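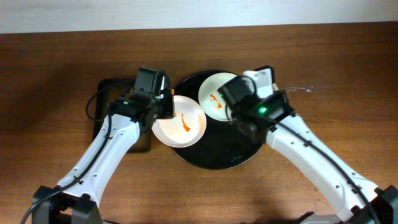 Slide 1. Two white plates on a round black tray, a streak of sauce or food residue on the larger one.

Good evening, everybody, and thank you for coming out on a January night when you could all be at home with your own dishes. I'm Zoriana Demchenko, and I've been asked to talk for 20 minutes about washing up by hand, which my sister says is the first subject I've ever been qualified for. (Wait for people to sit. The folks in back always need a minute with their coats.)

Start with the orange streak. I'd like you to look at it the way you'd look at it at nine at night, after a long day, when you are wondering if it can wait until morning. We've all had that conversation with a plate. My grandmother's answer was that sauce is a guest who gets more comfortable the longer it stays, and I have spent most of my life testing her on this and losing.

So, scrape first. A rubber spatula, a crust of bread, the edge of a paper towel, whatever you have. Tomato and oil are the two that make trouble later on, and everything you scrape into the trash is something your sponge won't have to carry from one plate to the next. When I ran the kitchen for the December supper at Wutbridge we had 435 plates to get through, and I put my two strongest people on scraping. They were a bit insulted, I think! By the end of the night they were the proudest people in the building.

(Ask: who scrapes and who rinses? Let them argue a little. Don't let it go past a couple of minutes.)

Now the water. I grew up with a full sink, suds up to the elbow, and I still love it for a big holiday meal. But for a couple of plates and a cup I've gone over to the bowl method, and I would like to bring some of you along with me. You take one bowl from the dirty pile, put in a little warm water and a small squirt of soap, and it becomes your wash basin. You dip the sponge, wash the other things, and wash the bowl itself at the very end. 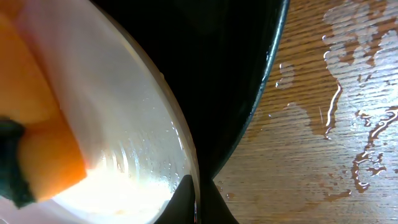
Slide 2. Orange sponge against the inside of the bowl, with milky, soapy water at the bottom.

See how little water there is. That pool is plenty for a small load. Use the soft side on the curve of a bowl and let it follow the wall around; you can press quite firmly with foam and do no harm. Keep the green side for things that can take it. I have a set of Sayce bowls at home, a wedding present, and one of them has a dull patch on the inside that is entirely my own fault, from the year I believed in elbow grease.

When the water turns cloudy and you can't tell what is soap and what is supper, tip it out and start again. People are stingy about this. Please don't be, it's a cupful of water and one more squirt. And save the greasy pan for last, always, no matter how much it stares at you from the side of the sink. If you do the pan first, every glass after it will have that film, and then you'll blame the soap.

(Sip of water. If running late, skip the bit about glasses and go right to sponges.)

Glasses, quickly: they go before everything, while the water is fresh. Then silverware, then plates, then bowls, then the pan. I had this order printed on a card for our Saniro kitchen workshops and there are 50 of them on the table by the door, so do take one, and take one for a neighbor.

Which brings me to the sponge itself, my favorite part, so forgive me if I go on.

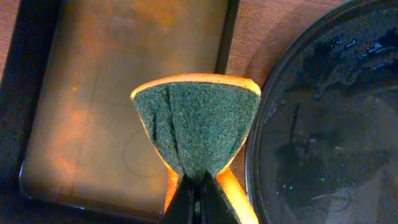
I buy the plain two-sided kind, foam on one side and scouring pad on the other, in packs of 6, and I have never found that the fancy ones lasted any longer. What makes a sponge last is what you do in the half minute after you finish. Rinse it until the water runs clear. Squeeze it, open your hand, squeeze it again. Fold it over and press from the other direction, too, where the crumbs like to hide between the foam and the pad. Then stand it on its edge somewhere with air around it. Mine leans against the faucet, and my husband lays it flat, and we've been married a long time.

Replace it when it smells even after a good rinse, or when the pad begins to come away from the foam. An old one can retire to the garage or the bicycle wheels, as long as it never comes back to the kitchen. I snip a corner off mine so there's no confusion.

(Questions. The one from the Proltora evening will surely come up again, so have it ready.)
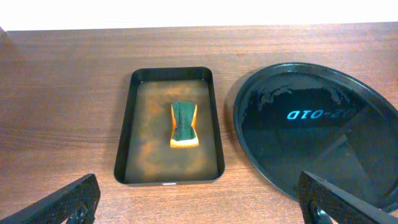 Should I microwave my sponge to clean it?

I don't, and I'd steer you away from it. A dry sponge can scorch or catch fire, and even a wet one comes out hot enough to burn your fingers. A new sponge is cheap, so I would sooner replace it a little early.

(Thank the hosts. Remind them about the cards by the door, and ask for help stacking the chairs.)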